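Food Service Basics, Second Edition
Gashi Learning

Chapter 21
Clearing and Sorting

In this chapter
21.1 The four places
21.2 Loading the rack
21.3 Scraps and dry trash
21.4 Working at a busy station
Key terms
Before you go on

Chapter 20 followed a meal from the kitchen to the table. This chapter picks it up again when the diner has finished. The plates, cups and bowls have to get to the dishwasher, the leftover food has to go to one place and the paper to another, and the serving tray has to be ready for the next person. In most small dining rooms one worker does all of it, usually while someone is waiting to sit down.

Clearing looks like a job that needs no training. New workers are often put on it the first morning with a cloth and a stack of trays and told to keep up. What they tend to do is carry everything to the dish room in one load and leave the sorting to whoever is standing there. The dish room then fills with napkins stuck to plates and rice in the bottoms of cups, and the sinks block.

The method taught here is called sorting at the table. It was written down for the lunchroom at Ukico, a packaging plant with 73 seats and a dish room down a flight of stairs. Since every load had to be carried down the stairs, it made sense to carry dishes and nothing else. The same method works on one floor, and it works in a home kitchen with a crowd of relatives in it.

You will need a cleared stretch of table or counter, wide enough for four containers side by side or nearly so. A bare wooden top is fine as long as it is wiped down between loads. Set the containers out before you bring anything to them. A worker who fetches the scrap tray after the dishes have arrived will end up putting the dishes down twice.

A basic layout uses a dish rack on the left, the serving tray next to it, and the two waste containers on the right, with the box for dry trash toward the back and the scrap tray toward the front.
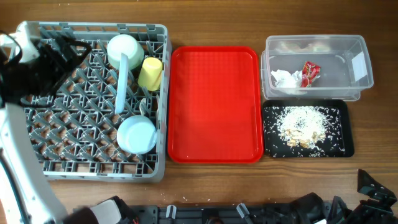

21.1 THE FOUR PLACES

Each container has one job, and the jobs do not overlap.

The rack takes dishes. Cups, bowls and plates go in it and nothing else does. A plastic rack with pegs is the usual choice. The pegs hold plates on edge and keep cups from sliding into each other when the rack is carried, and the openings in the base let water through.

The serving tray is where the used dishes come from. Think of it as a waiting area. Dishes may sit there for a minute, but nothing is stored on it. At the end of the job it should be bare, then wiped and returned to the stack.

The storage box takes dry trash: tissues, napkins, snack wrappers, straw sleeves. A clear box is better than a solid one for this, and Figure 21-1 gives a fair idea of why. You can check through the side whether a spoon or a cup lid has gone in by mistake. Put a label on one end and keep the label facing the same way each shift.

The scrap tray takes food. It should be shallow and dark. Pale scraps show up well against black, and so do small items that should not be thrown away.

If you work left-handed you may reverse the whole line. Do not reverse part of it. The rack should stay next to the serving tray in either direction, so that wet dishes never pass over the waste containers or the waste over the dishes.

21.2 LOADING THE RACK

Look at a dish before you lift it. If there is food in it, the food goes to the scrap tray first. If there is paper in it, the paper goes to the box. Only then does the dish go to the rack. A cup with a tissue stuffed in the bottom will come out of the dishwasher with a gray lump in it, and someone will have to pick the lump out by hand.

Plates go in first. Stand each one upright in a slot so that only the edge shows from above. A plate lying flat takes up the space of several cups and catches water. Small plates can share a row if there is an empty slot between them.

Cups and bowls go in next, in the spaces the plates have left. How they are placed depends on the machine. In a rack that goes straight into a dishwasher, cups are set with the mouth down, or tipped well over on the side with the mouth angled down. A cup left upright will fill and stay full. In a rack used only for carrying, a cup may lie or stand any way that keeps it steady, but it will have to be turned at the other end, and many supervisors prefer that it be done right the first time.

Bowls nest, and this causes trouble. A diner will often leave a bowl sitting on a plate, and it is tempting to move the pair together. Take the bowl first. Hold it by the rim or the outside wall, tip it, and bring it into the rack from the side nearest the serving tray, so that your arm does not drag across the cups already in place. Then go back for the plate and stand it up.

Work from the far side of the rack toward yourself. If you fill the near side first, every later dish has to be lifted over the earlier ones. With light plastic dishes the worst result is noise. With china it is chips, and a chipped cup has to be thrown out.

Figure 21-2 was taken partway through a load. Note what is still on the red tray: a mint-green bowl resting on a pale blue plate. Decide which of the two you would pick up next, and where in the rack you would put it. There is more than one sound answer for the second part.

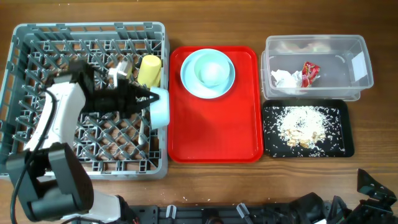
21.3 SCRAPS AND DRY TRASH

The rule for waste is short. If it was food, it goes on the tray. If it was never food, it goes in the box.

Most items are easy. A napkin is dry trash. Rice is food. Wrappers are dry trash even when there are crumbs inside, though a wrapper with half a snack left in it should be emptied over the scrap tray first. Shells and pits count as food for this purpose, as do bones, unless your site has a separate bin for them.

A few items are argued over. Paper baking cups with cake stuck to them are one. Tea bags are another. Your site should have a written list, and if it does not, ask for one. At Festex, a food hall used in the case study on page 371, the list was taped inside a cupboard door, and the evening crew worked for a whole January without knowing it was there.

Scrape food toward the middle of the tray and keep a clear margin at the rim. Rice is the hardest common food to clear this way. Dry grains roll and scatter, and cooked grains stick to the scraper and then drop off on the way back. Bring the dish close to the tray before you tip it, with the lip of the dish just inside the rim, and tip slowly. Do not knock the dish on the edge. If grains land on the table, leave them until the load is done and then gather them all in one pass with a damp cloth.

Nuts are a different matter. Any tray that holds nuts, or has held them, must be treated as carrying an allergen. Broken walnut pieces are easy to miss in a mixed heap, so look over the whole tray before you empty it, the edges as well as the center.

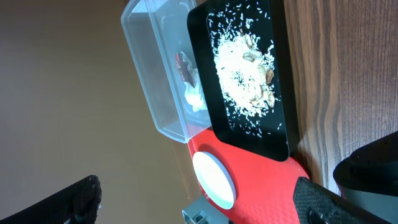

Wash your hands, or change your gloves, before you go back to the rack. The cloth you used on the table goes to the laundry and is not rinsed for another round. Some sites keep a second scrap tray for nuts alone. Others empty and wash the one tray each time. Either practice is acceptable if everyone on the shift follows it, and neither is of any use if half of them do.

Empty the scrap tray when the heap covers half of it. A fuller tray can be carried safely by a person walking slowly in an empty hall, and halls at noon are not empty. The box can be filled higher, up to the rim but not above it. Press paper down with the flat of your hand only if you have looked first – toothpicks and skewers end up in napkins all the time.

21.4 WORKING AT A BUSY STATION

Speed comes from keeping the order the same. The order is food, paper, bowl or cup, plate, tray. When you repeat it often enough you stop deciding and simply do it, and the pace picks up without your pushing.

When two workers share a station, one clears the waste and the other loads the rack. They stand on opposite sides of the table. Changing places in the middle of a rush leads to dishes being set down in the wrong spot, so wait for a gap.

Sites that track their loads use a tally sheet such as the Kuvlow form in the back of this book. Enter one mark for each full rack and one for each scrap tray emptied. The marks are added up at the end of the shift. A low scrap count beside a high rack count is worth looking into. Either diners are finishing their food or scraps are going down with the dishes.

KEY TERMS

Dry trash: paper, film and other used items that were never food.
Scrap tray: the shallow tray that takes leftover food at the station.
Sorting at the table: separating dishes, food and dry trash before anything is carried away.
Waiting area: the serving tray while it still holds used dishes.

BEFORE YOU GO ON

Set up a station with four containers, using whatever you have at home or in the training kitchen. Clear one place setting with a cup, a bowl, a plate and a napkin. Do it once slowly, saying each step aloud, and once at your normal pace. Keep your notes on the order you used. You will need them for the rinsing exercise at the start of Chapter 22.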